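Workshop notebook, 31 March 2026

Power strip day! I've been moaning since December about the one socket at the far end of the bench, so today the white four-way finally came out of the cupboard and onto the white board so I could decide where it's going to live.
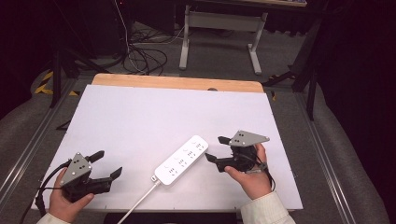
Sobia Sethi thinks it should go under the table edge and nowhere near the top, because anything left on the worktop gets a mug of tea over it sooner or later. Fair point, and I've written it down, but I do want to reach the switches without crawling about.

So the plan is to keep the white top as clear as I can and hang the strip on the wall side (one screw, if the wall will take it).
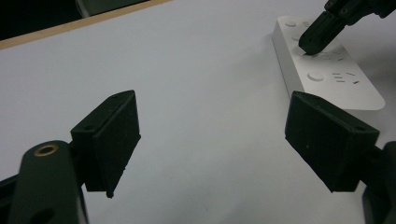
I measured up for that as well. The gap behind the bench is 224 mm and the nearest stud is 278 mm from the corner – not where I'd have put it, but fine. Kirsty Heywood has the good drill, must ask.

Each outlet has its own button, and that sold it to me. The glue gun can stay plugged in and switched off!

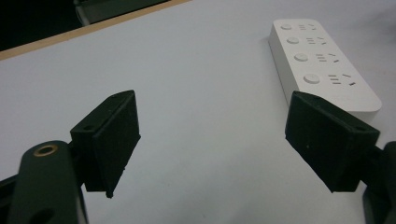
Four round buttons, one per outlet.

Still to do: labels for the buttons, and check what the strip is rated for before the heater goes anywhere near it. Also find the short screws. They were in the Citarness tin and now they aren't.
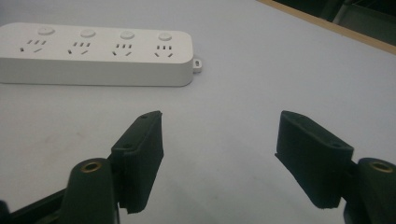
Hanging tab at the end, small oval hole.

Screw head has to fit that hole, so take the strip along to the screw drawer and try a few.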